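How does a washing machine get things clean?

I used to think a washing machine was a sort of magic cupboard. You put in a muddy football sock, you shut the door, there was a lot of sloshing and grumbling, and out came a clean sock. (Well, sometimes only one sock. I can't help you with that part.)

Then I grew up and started writing these pages, and so many of you asked me about washing machines that I had to go and find out properly. So put your feet up on something and let's have a look at what goes on in there!

First, what is dirt?

Dirt is just stuff in the wrong place. Soil is lovely in a garden and not so lovely on a pillowcase. Some dirt only sits on top of cloth, like dry sand, and you can shake it off out of the window. Other dirt hangs on tight. Butter, gravy and the grease from your own skin are the worst, and that's because they are oily, and oil and water don't like to mix.

You can try this at home. Pour some water into a jam jar, add a spoonful of cooking oil, put the lid on and shake it. Leave it on the table while you have a biscuit. When you come back the oil will be floating on the top again. That's the problem with gravy on a T-shirt. Water on its own just slides past it.

What the soap does

Soap and washing powder are made of tiny, tiny bits called molecules, far too small to see. The cleaning ones have two ends. One end loves water. The other end can't stand water but gets on very well with oil. When they meet a blob of gravy, all the oil-loving ends bury themselves in it, and all the water-loving ends stick out like the prickles on a hedgehog. Now the water can get hold of the prickles, and away goes the gravy.

Go back to your jam jar, put in a squirt of washing-up liquid and shake it again. It goes cloudy, doesn't it? The oil has been broken up into little drops, and it takes much longer to float back to the top.

Soft toys get dirty too

It isn't only clothes that need a wash. Think about where your favourite cuddly has been. Under the bed, in the car, in the garden in August, in the bath when it wasn't meant to be, and quite possibly in somebody's mouth. My own bear, Talukder (I found the name on a shop sign when I was four and thought it was the grandest word in the world), once spent a night in a flower bed and smelled of worms for a week.

Black-and-white toys are tricky customers. The white fur shows up every smudge, and the black fur hides them all, so you have to go by sniffing.

Before a toy goes anywhere near the machine it should wait in the laundry basket while a grown-up looks it over. Find the label first. Toys often have one sewn in at a seam, and if there are washing instructions they will be on it, or on another one close by. A little tub of water with a hand in it means hand wash only. A tub with a big cross through it means no washing at all. Then check for loose eyes and split seams, and feel the tummy for anything hard. If there's a battery in there, the toy stays out!
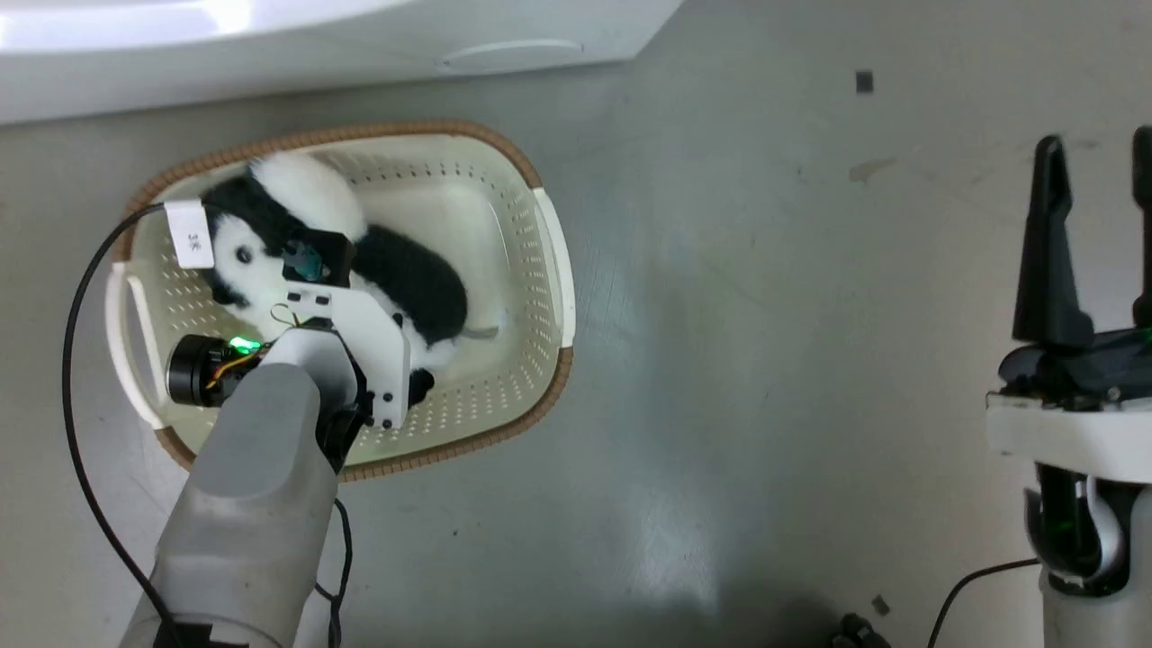

Inside the drum

The big metal tub that the washing goes into is called the drum. If your machine is switched off and empty, ask a grown-up to open the door and let you look in (look, please, no climbing in, ever, and the same goes for pets). The metal isn't smooth. It's covered with a pattern of bumps and little holes.

The holes let the water in and out. There is a second tub outside the drum, one you can't see, and that's the one that holds the water. The drum turns round inside it, a bit like a colander turning round inside a bucket.

When the drum goes round slowly, it carries the washing up one side, and then the washing gets too high and flops back down into the soapy water. Up, flop. Up, flop. All that flopping pushes water through the cloth and knocks the dirt loose. Long ago people did the same job by bashing wet clothes on a stone by the river, and I bet their arms ached.

Around the doorway there's a thick rubber ring. Give it a gentle prod if you're allowed. When the door shuts, it squashes against that ring and the water can't get out all over the floor. Coins and hair grips love to hide in the folds of it. I've found 28 pence in mine, and a button that doesn't belong to anything I own. 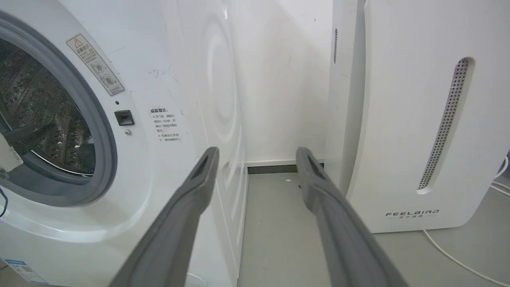
The round doorway of a front-loading washing machine, with its rubber ring and the bumpy metal drum inside.

Why is it so noisy at the end?

That's the spin, my favourite bit. Once the clothes have been rinsed, the drum speeds up. A machine might turn as many as 1000 times in one minute! The clothes get pressed flat against the sides, and the water carries on outwards through all those little holes and gets pumped away down the drain.

You can feel the same thing on a playground roundabout. Your body wants to carry on in a straight line, and the bar you're holding keeps pulling you round. The clothes have the wall of the drum to keep them going round. The water only has holes, so out it goes.

And why won't the door open straight away? It has a lock. The machine keeps it locked until it is safe, so don't tug at it. Mine makes me wait and then goes clunk.

Words to know

Drum: the metal tub that turns round with the washing in it.
Detergent: another name for washing powder or liquid.
Molecule: a very, very small bit of something.
Rinse: to wash the soap out with clean water.
Seal: the rubber ring that keeps the water in.

Something to do

Draw a cuddly toy of your own and design a washing label for it. You can make up the symbols. Mine has a little worm with a cross through it.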